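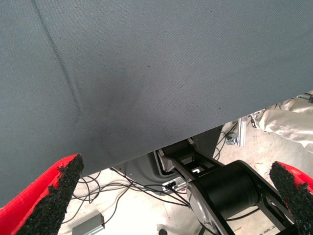
Das Tuch in Schiefergrau, mit feiner Köperbindung.

Start Küche Textilien Tests Kontakt
Küche > Textilien > Geschirrtücher
Lesezeit: 1 Minute

Renumell Köpertuch im Test

Das graue Tuch von Renumell kostet im Zweierpack 14 Euro. Ich nutze es seit September täglich. Der Stoff ist dicht gewebt und trocknet Gläser fusselfrei. Nach 13 Wäschen ist meins nicht eingelaufen. Knicke vom Falten bleiben lange sichtbar, Bügeln hilft. Der Aufhänger könnte länger sein. Für Töpfe nehme ich weiter das dickere von Teuber.

Ntombi Engelbrecht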